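July 6, 2018 – Moroz engine, dyno bay 2

Pulled the head again this morning with Tibor. Cylinder 4 is still down on leakdown, same as before the valve job, so I was wrong about the exhaust seat. Air is coming past the rings; you can hear it at the dipstick tube.

Bore looks fine by eye. Amanuel will run the gauge down it when he gets back from Irnia with the gasket set. He has the good micrometer too, so no clearances written down until then.

Oil out of the sump was clean. Filter cut open, a little bearing material in the pleats, less than I expected after 21 pulls. Kept it in a bag with the job number, 1039. 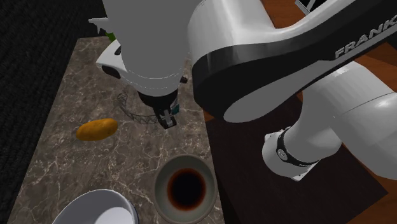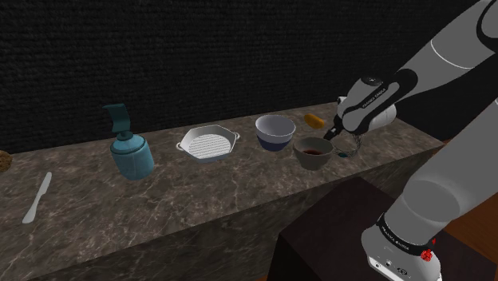 Marble counter in both.

To do before it goes back together

– Ring gaps on all cylinders, written on the sheet this time. Tsegereda couldn't find the last set and neither could I.
– Ask Orumden if they still grind that cam. The lobe on 4 has a mark I can catch with a fingernail.
– New knock sensor plug. The old one is brittle and the clip is gone.
– Fuel pressure log from the last two pulls. It sags near the top and I want to know if that came before the misfire or with it.

Adanech wants the car for Flandance in November. Told her yes if the block doesn't need boring. If it does, pistons have to be ordered and I don't have a date for those.

Head is on the bench under a sheet, valves still in. Please leave the shims in their tray order.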